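## 4. Carregamento e fecho da porta

Esta secção aplica-se às máquinas de lavar e secar roupa de carregamento frontal da série Onon. Antes de prosseguir, confirme que a instalação foi concluída de acordo com a secção 3 e que os parafusos de transporte foram retirados.

### 4.1 Preparação da roupa

1. Separe as peças por cor e por tipo de tecido. As peças escuras novas devem ser lavadas à parte nas primeiras utilizações.
2. Esvazie os bolsos. Feche fechos de correr, colchetes e velcros.
3. Vire do avesso as malhas e as peças estampadas.
4. Coloque meias, roupa interior com aros e outras peças pequenas num saco de rede.
5. Verifique as etiquetas. Peças sem símbolo de secagem em tambor só podem ser lavadas em programas sem secagem.

**Nota:** a carga máxima de secagem é inferior à carga máxima de lavagem. Se pretender um ciclo contínuo de lavagem e secagem, respeite o valor de secagem indicado na tabela de programas.

### 4.2 Carregamento do tambor

1. Pouse o cesto da roupa no chão, ao lado da máquina, de modo que não impeça o movimento da porta.
2. Abra a porta por completo. O ângulo de abertura depende do espaço livre lateral; ver o desenho de montagem.
3. Introduza as peças uma a uma, desdobradas. Alterne peças grandes e pequenas para facilitar a distribuição durante a centrifugação.
4. Deixe um espaço livre equivalente a uma mão na vertical entre a roupa e o topo do tambor.
5. Empurre a roupa para o fundo, afastando-a da borracha de vedação.
6. Percorra com os dedos toda a volta da borracha, em especial a parte inferior, onde as peças leves tendem a ficar presas.

**Cuidado:** uma ponta de tecido entre a porta e a borracha pode provocar fuga de água, rasgar a peça e danificar a vedação. Não inicie o programa enquanto houver tecido visível fora da porta. 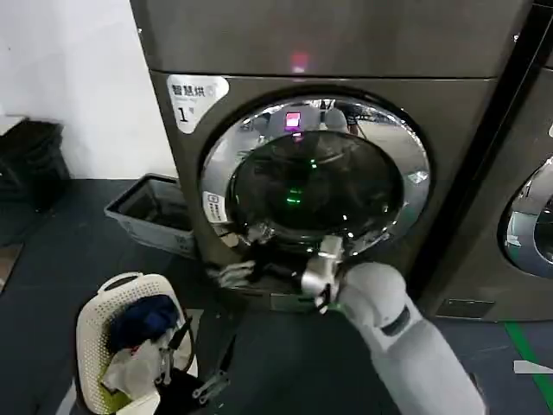
Para soltar uma peça presa, proceda pela ordem seguinte:

1. Se o programa já tiver sido iniciado, prima a tecla de pausa e aguarde o desbloqueio da porta.
2. Abra a porta por completo. Não puxe o tecido com a porta encostada.
3. Levante a peça e recoloque-a no interior do tambor, ou retire-a para o cesto se a carga for excessiva.
4. Inspecione a dobra inferior da borracha. Remova cotão, botões ou moedas.
5. Limpe a borracha e o vidro com um pano macio húmido e seque-os.

### 4.3 Fecho da porta

1. Encoste a porta sem a bater.
2. Pressione o aro do lado do fecho até ouvir o encaixe.
3. Puxe ligeiramente o aro para confirmar que a porta está travada.
4. Selecione o programa e prima a tecla de início. O bloqueio elétrico atua no arranque.

Se a porta não ficar travada, o programa não arranca. Repita os passos 1 a 3. Caso a situação se mantenha após três tentativas, verifique se há roupa acumulada junto ao vidro e reduza a carga.

**Nota:** os autocolantes aplicados de fábrica na porta e no painel frontal variam consoante o mercado de destino. Podem ser retirados após a instalação, com exceção da placa de características. Não utilize lâminas nem solventes.

### 4.4 Abertura no final do programa

1. Aguarde a indicação de fim de programa.
2. Aguarde o desbloqueio, que pode demorar até 4 minutos nos programas com secagem.
3. Abra a porta e retire a roupa, começando pelas peças da frente.
4. Rode o tambor à mão para confirmar que não ficou nenhuma peça colada à parede interior.
5. Deixe a porta entreaberta até a borracha secar.

**Aviso:** após um programa de secagem, o vidro e o interior do tambor podem estar muito quentes. Mantenha as crianças afastadas. Antes de cada carregamento, confirme que não se encontram crianças nem animais no interior do tambor.

### 4.5 Manutenção da vedação

| Operação | Periodicidade |
|---|---|
| Limpar a borracha e o vidro | Semanal |
| Limpar o filtro de cotão | Após cada secagem |
| Verificar cortes ou deformações na borracha | Mensal |
| Substituir a borracha | A cada 36 meses ou em caso de fuga |

A substituição da borracha deve ser efetuada pela assistência técnica Ortner. Ao fazer o pedido, indique o modelo e o número de série gravados na placa de características, bem como a referência da peça, Plesten 295.

Revisão do documento: 2 de dezembro de 2025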